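夜班守则

第59条是我加的。

四月,凌晨两点多,Drostalo的样板厨房,只剩我和那台双臂机。白天的人都走了,咖啡机也关了。我在改守则,早上要交给Dronatik,他们审过才准上线。前面58条是别人写的,一条比一条短。力矩上限。急停位置。线缆不得横过通道。夹爪闭合前确认对侧夹爪已静止。都对。都是有人吃过亏才写进去的,看得出来。

可是没有一条讲什么叫洗干净。

我翻了两遍,真没有。第31条说“餐具清洁完毕后归位”。完毕。谁说了算?机器说了算。机器数圈,擦够10圈,完毕。盘子上有没有东西它不管,圈数够了就往架子上放,放得还特别稳。

我给Aryee那边的夜班打电话。他们用同一版守则,比我们早跑半年。

“你们怎么写完毕的?”

“没写啊。”

“那怎么验?”

“早上有人看一眼。”

“看出来脏的呢?”

“再洗一边呗。”那头在吃东西,嚼得很响。

挂了。

我想起我妈。她洗碗不数数。洗完对着灯,斜过来看,用大拇指肚在盘底一抹,听声音。吱一下,行了。不吱,重来。小时候我站在凳子上学她,抹了半天不吱,她说你那是还有油,急什么。油在你手上,也在盘子上,你得先洗手。

先洗手。我把这三个字打在屏幕上,看了一会儿。

夹爪也是手。夹过海绵的爪子再去夹净盘,那算什么?守则里没有。第44条只说爪面磨损要换,没说爪面脏了怎么办。我往前翻,翻到Mavton的旧版附录,有一行被划掉的:接触清洁工具之后,未经冲洗不得接触成品。划掉的人没写理由。大概是嫌慢。冲一次最多10秒,一晚上下来就少洗好多个盘子,报表难看。

我把那行抄回来了。字都没改。

然后写第59条。写了删,删了写。第一稿太长,像作文。第二稿有“应当充分”,充分是多充分,删。第三稿:清洁以目视无残留为准,不以圈数为准。目视,谁的目视?加上:由腕部相机侧光复核,复核不过,退回。退回几次?不写次数。退到过为止。

手边的茶凉透了,没顾上喝。两路腕部画面都开着,一左一右。
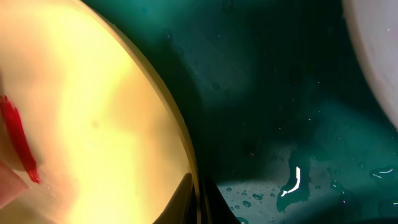
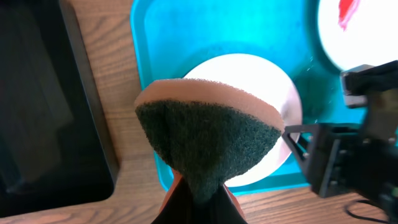
快四点的时候我去把顶灯关了一排,又打开。想试试侧光到底怎么打。我妈那盏灯是厨房窗边的,黄的,灯罩上一层油,她就是不肯换。换了她就看不准了,她说。

所以还得补一句灯。复核用的灯,位置固定,亮度固定,换灯要重新标定。这一句算在59里还是另起一条?另起就60了,目录要改,页码要改,附录的引用全得改。懒得。塞进59,用分号。

发出去是四点一刻。标题打成了“守责”,发完才看见,撤不回来。

Dronatik的人回得倒快,他们那儿也有夜班。就一行字:第59条,“退到过为止”,若始终不过如何处理?请补充。

我盯着这行。

始终不过。有的盘子就是这样的,釉裂了,颜色吃进去了,怎么洗都有一道。我妈碗柜最里头有一个,盘心一道黄印子,从我记事就有。每回洗完她都对着灯看,看完还是放回去,放最里头,客人来了不拿,自己家里人吃。

这个怎么写。

我打:始终不过者,单独存放,交人处理。

想了想,把“处理”删了,改成“交人看”。不像守则的话,他们八成又要退回来。先这样。保存,发。

外头有车倒车的声音,送菜的来了。我去开后门。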